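How I Teach a Pick-and-Place Task by Hand

Thursday, by Benjelloun
12 comments | 98 shares

I've been recording hand demos for the Omlow arm for a while now, and people keep asking how I get a usable set without losing a whole week to it. So let me walk you through my routine (it's pretty low-tech!).

Start by picking one small task and writing it down in a single sentence. Mine was "put the fruit on the plate." Then do it with the grippers in your hands, at the speed you'd want the robot to move, which will feel painfully slow for the first few tries. Come in, close, lift a little, lower, open, back off. If you fumble, finish the move anyway and mark the take as bad afterward.
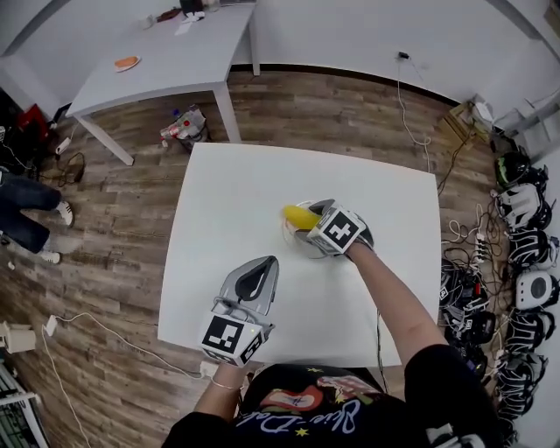

How many takes do you need before training? I got a first policy that sort of worked at 259, and I'd plan on 1000 if you want it to cope with the plate being moved.

Every four takes I shift the start position — a hand's width is plenty — and turn the object a bit. I let Tendari handle the file names, then flip through the takes at night and toss the ones where my hands wandered off.

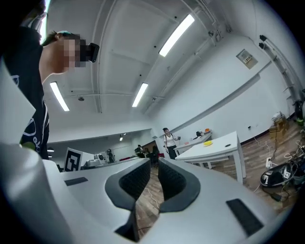

Tracking is where most of my bad takes come from. Keep the markers facing out, don't cross your arms, and do a slow sweep of the work area before the first take of the day so you can catch a jump in the path early. If you're in a headset, like the black one on the person at the left there, have somebody without one watch the floor, and run your cables along the wall if you can. I also stop and rest my wrists every so often, as tired hands make wobbly paths and the robot will happily copy every wobble.

Once the set is clean, train on half of it first and see how it does. Next up I'm trying the same routine with two hands on the Ninuma cups, and I'll post the settings when I've got them.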